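Courses > Textiles and Making > Week 3: Cloth and gravity

Drape is my favourite topic of the whole term! Hang any cloth over a curve and it has to decide where the spare width goes. A stiff felt makes a few big folds, while a soft jersey makes lots of little ones. 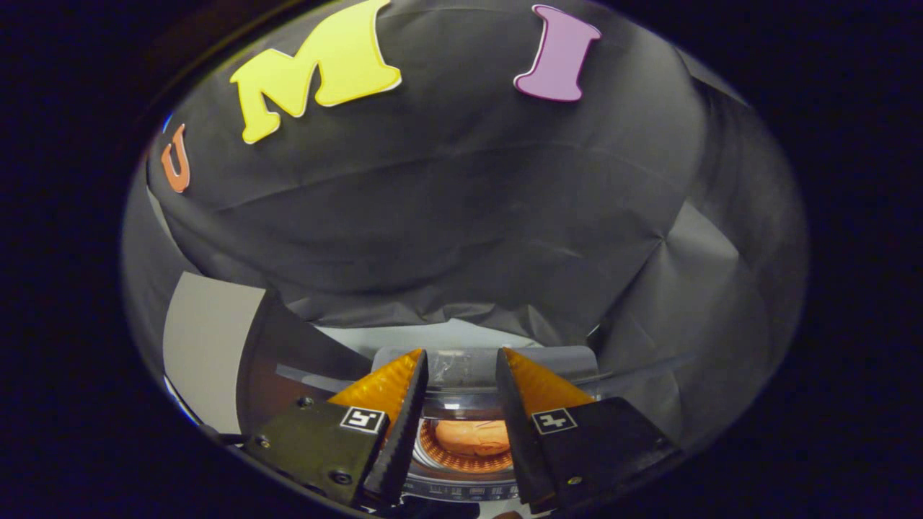 Grain matters just as much. Turn your square 45 degrees and the same cotton falls in a completely different way (do try this at home, it's lovely to watch). For next time, read Espinoza on bias cutting, page 17 onwards, and bring a 60 cm square of anything woven.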